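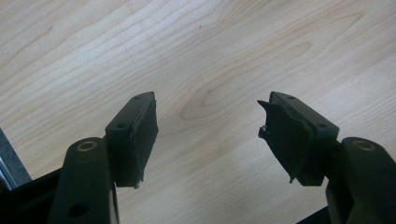

Figure 4.1 Fingers of a hand-held gripper, open over a wooden tabletop. The contact pad on the right finger is torn.

Chapter 4
Contact Surfaces and Wear

Chapter 3 treated the finger as a rigid body. In the Lornwood student project the fingers end in rubber pads, and the pads set the limit on grip. A torn pad touches the object over a smaller area, and the object may turn between the fingers.

Each team of 2 keeps a pad log. Inspect both pads every 100 grasps and record tears, lifted edges and missing material. The sample log in Section 4.3, kept by Siv Granström, covers 3921 grasps.

After this chapter you should be able to measure pad area, estimate holding force from the friction coefficient, and decide when to replace a pad. Problems 4.1 to 4.6 assume a flat object and equal force on both fingers.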